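Howells library talk, Dec 29, 2022 – my notes, please don't let me read them word for word

**Opening (slow down!)**

Hi everybody, thanks for coming out in the dead week after the holidays. I'm going to talk for 25 minutes about sourdough, and mostly about how to stop being scared of it. Thank Ffion Samuel for setting up the chairs and for the very good rye on the back table.

Ask: who has killed a starter? (Hands. Put mine up too.)

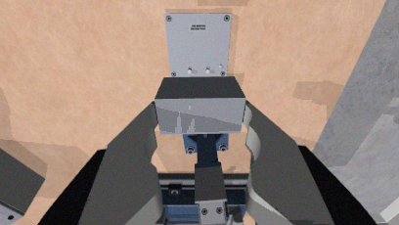
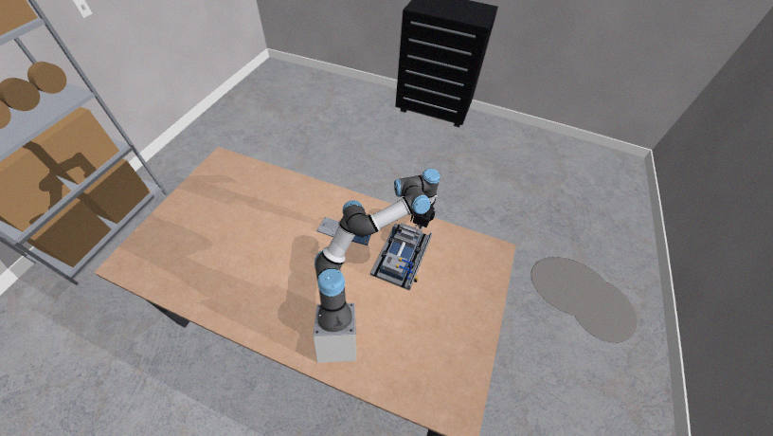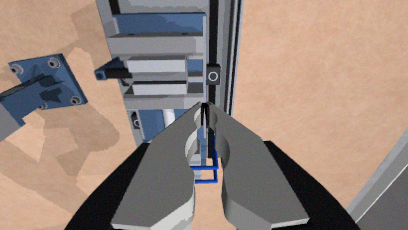 **My first loaf**

Okay, so I started in November, years back, in a rental kitchen in Sevov with an oven that had two settings, off and volcano. I'd read a long article that told me to use a special flour, a special jar and spring water. I bought all of it. The loaf came out like a paving stone and my brother used it to hold the garage door open (this is true, I still have it).

What I'd missed was time. The kitchen was freezing and I went by the clock in the recipe – four hours, shape it, done. My dough hadn't done a thing in four hours. It needed to sit until after dinner.

**Feeding the starter**

- Once a day if it lives on the counter, once a week if it lives in the fridge
- Equal weights of flour and water, and keep a spoonful or two of the old stuff
- Gray liquid on top is fine. Pour it off or stir it in. Pink or orange streaks, throw it out and start over

Tell the Drirkska story here – took my jar on the train for a week's vacation, lid too tight, opened it in my aunt's nice bathroom. If they laugh, do the bit about the towels. If they don't, move on.

**Temperature**

The only thing I'd spend money on is a thermometer. Mine is the cheap one from Muvedar and it has outlived two ovens. In winter I want my water warm enough that the dough ends up in the mid seventies. In summer I use it cold from the faucet and check a lot sooner.

PASS THE TWO BOWLS AROUND NOW. Left bowl was mixed this morning, right bowl last night. Let people poke them! Wet fingers first.

**Baking day**

Preheat longer than you think, a full hour with the pot inside. Score it with whatever's sharp. Lid on for the first half, lid off for the second, and then leave it alone on the rack until it's cool (I never manage this, I eat the end standing up).

**Questions**

Somebody will ask about gluten, somebody will ask about whole wheat. For whole wheat: more water, less patience needed, it moves fast.

Jars of starter are by the door, 64 of them, one each please. Feed it tonight.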